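Sorting toy bricks by color or by shape? - Storage and Tidying board
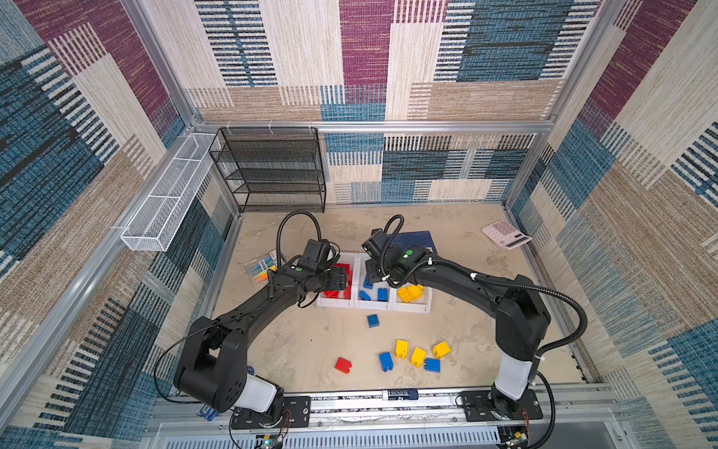 2 min read - 6 replies

tusley_attic
Three white bins side by side, red bricks in one, blue in the next, yellow in the last. I have been trying to settle on a system for the chunky kind with the round studs, and by color is where I've landed. My own lot is 200 bricks, mostly hand-me-downs, and until September they lived in one big tub under the stairs.

Questions for people who have done this longer than me. Do you stick with color, or does it fall apart once there are more than a few colors? And do you use lids? I have open bins and I like them, but dust gets in.

gumede77
Color is fine for the chunky ones. There are only so many shapes. For small bricks it's a bad idea, you end up digging through a whole bin of red looking for one piece and they all look the same.

Skip the lids. Kids don't put lids back.

flulholm_fan
Disagree with gumede77 on color. Even with big bricks I sort by size, long ones and square ones. When my daughter builds a wall she wants long bricks and does not care what color they are. We tried color first and she mixed everything within a day.

tusley_attic
Mine does care about color, that's the trouble. A tower has to be all yellow or it gets taken down again.

Did you keep the same bins when you switched?

flulholm_fan
Same bins, yes. Two of them. I took the third one for crayons.

north_hall_parent
We have 1,000 or so at the playgroup in Jonunthorpe and we sort by color for one reason: the little ones can help. A two-year-old can put a blue brick with the blue bricks. Ask the same child to find all the long ones and you will be doing it yourself.

White bins work well for this by the way. We had colored ones before and the bricks never matched the bin they were in. Red bricks in a green bin, blue in a yellow one, it confused everybody.

gumede77
"or so" is doing some work there. Have you counted them?

north_hall_parent
No, and I'm not going to. It was 1,000 on the inventory sheet when we got them and some have gone home in pockets.

brickbox_k
How full do you all fill the bins? I stop well short of the top, otherwise they spill when you pull one out. Also put them right next to each other with no gap. A brick that misses one bin then lands in the next one and not behind the shelf.

On dust - wash them twice a year. Mesh laundry bag, warm water, a bit of dish soap, then spread them on a towel overnight. Studs down so the water runs out of the hollow part... no, sorry, studs up. Hollow side down.

tusley_attic
Thanks, the laundry bag is a good tip. I'm staying with color for now and no lids. What do people do with the odd ones, wheels and windows and so on? I have a shoebox of those and no plan.

flulholm_fan
Keep the shoebox.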